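The keystroke that was never there

I spent most of May on a bug that I should have found in an afternoon, and I want to write it down while I still remember the order of things.

The job is simple to describe. A simulated arm reaches down to a small keyboard on a table and presses a key, and we count it as a success if the key travels far enough. Fikri Wuisan built the room and the table. I wrote the part that plans the reach. Once the numbers look good in simulation, the planner goes over to the real arm in the Trelten lab, which belongs to Volodymyr Hrynyshyn and has a much shorter temper than ours.

The numbers looked very good. Out of 1,068 simulated presses, only 87 were marked as failures, and most of those were keys in the far corners that I already knew were awkward. I sent the planner over. On the first reach at Trelten the real arm drove its fingertip into the keyboard, kept pushing, and tripped its own force limit. The case cracked along one side. Nobody was near it. Volodymyr had the guard closed and his hand by the stop button, as he always does, and the arm had stopped before he got to it.

I went back to the simulation and started looking at it properly, one reach at a time, with the viewer open instead of the results table.

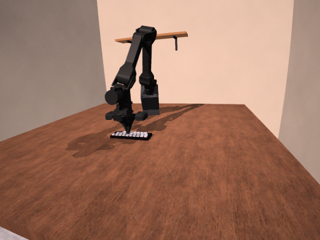
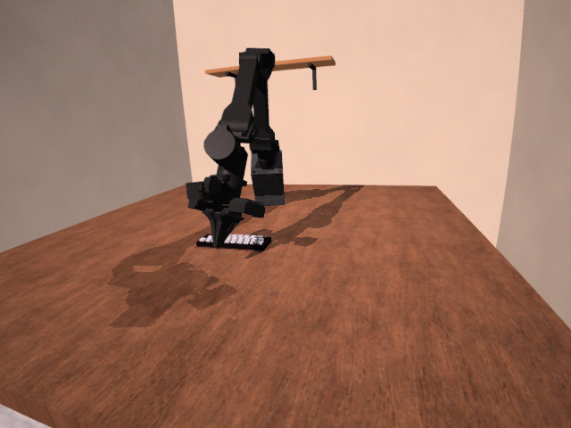
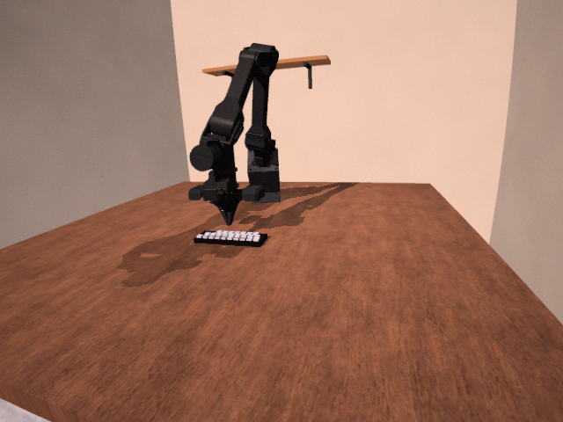

The fault was in how we measured contact. Fikri had set up the keyboard with two shapes, as everyone does: the one that gets drawn, and a plainer one that the physics engine uses for collisions. The plain one was a flat box, and it had been scaled from an older, thicker keyboard model. In the third picture the tip is stopped above the wood, just behind the top edge of the keyboard, and by eye there is plainly no key under it yet. With poses like that one I could finally compare what I saw with what the contact log said, and the log was reporting touches in mid-air. The invisible box stood 2 millimeters too high and stuck out past the back of the case as well.

So the planner had learned the wrong height. In simulation it came down, met the box early, got its success and backed off. On the real arm there was nothing at that height. It did what I had told it to do when contact was late, and kept going down at the same speed until it found something. That second part was mine. I had written a search move with no limit on depth, because in simulation it had never once been needed.

I had looked at pictures from this setup for weeks and not seen it. The arm is black and the keyboard case is black, and from the low viewpoints a gap of that size disappears. I mostly checked that the tip was over the right part of the board and moved on to the next run.

We changed three things. Fikri rebuilt the collision shape from the drawn keyboard, key by key. It runs slower, and he has complained about that, fairly. I put a hard floor on the search move, so the arm now gives up and lifts if it hasn't met anything by the depth where a key should be fully down. And the viewer can draw the collision shapes in bright green over everything else – a setting that had been in the menu the whole time.

I reran the old planner against the new shape before fixing anything else, to see how bad it had been. It missed nearly every key. After retraining, it took 40 clean presses in a row in simulation before I asked Volodymyr for another slot.

He made me write up the search move on paper first, with the speed and the depth limit, and he signed it before he powered the arm. I was annoyed for a minute and then saw his point. He also halved the force limit for the first session and has left it there.

The second try went fine. The presses were a little soft and two keys near the left end didn't register, so I am looking at that now. The replacement keyboard came out of my budget.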